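Search this site Enter keywords Go

Textile reuse shop says sorting by color will pay. The numbers are thin.

1/5/18

NALTHOLM -- A secondhand textile business that opened its sorting room to visitors this winter says it can sell more used cloth if every piece is folded, grouped by color and put in clear packaging before it reaches the shelf. It has not shown much proof yet.

The business, Skenemov, takes in donated knits, towels and household cloth and sells them on by the piece or by the bundle. Owner Þröstur Fogh says shoppers walk past bins of mixed fabric and stop at neat stacks. He wants 80 percent of the stock folded and packed by July.

"People buy what looks cared for," Fogh said. Asked how he knew, he pointed to sales from one table at the front of the shop, where 977 pieces were sold last year. He did not have a figure for the bins.

Handling soft cloth is slow. A thin knit bunches at the spot where it is picked up, and the rest hangs in whatever shape it likes until it is laid out flat and smoothed. Plastic packages wait beside the cloth, and each one has to be filled and stacked. 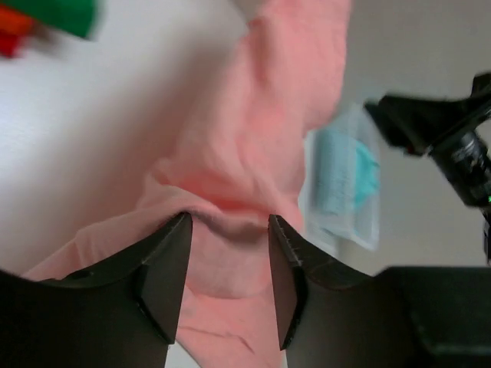 Pink cloth gathered in a fold at Skenemov, with a clear package holding a teal item alongside.

Trilok Negi, who sold used clothing in Naltholm for 13 years before closing his own store, has doubts. He said he tried color sorting twice and dropped it both times. Customers pulled the stacks apart by noon, he said, and his staff spent the afternoon putting them back.

"It photographs well," Negi said. "I never saw it in the till."

He also questioned the packaging. A shopper who wants a piece of knit cloth wants to feel it, he said, and a sealed package gets opened anyway. Fogh answered that the packages keep dust off and that the shop would leave one sample of each kind unwrapped. He did not say who would pay for the plastic, or what happens to it after the sale.

Color groups are less simple than they sound. Salmon and coral can go in with the pinks or with the reds, depending on who is sorting, and Fogh conceded that the shop has no written rule. Greens go in a stack of their own. Faded pieces are supposed to be set apart and sold at a lower price -- though the price list handed out to visitors shows only one price for knits. 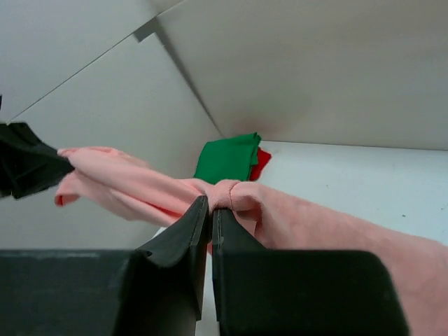 A length of pink knit stretched out in front of a folded green cloth, with a corner of red showing beneath.

Skenemov says it has 1,000 pieces waiting to be sorted. It would not say how long the work takes per piece or what it costs in wages, and without those two numbers it is hard to judge whether a folded cloth earns back the time spent on it.

Fogh said he would publish results in July. Negi said he would stop by the shop then and look at the bins first.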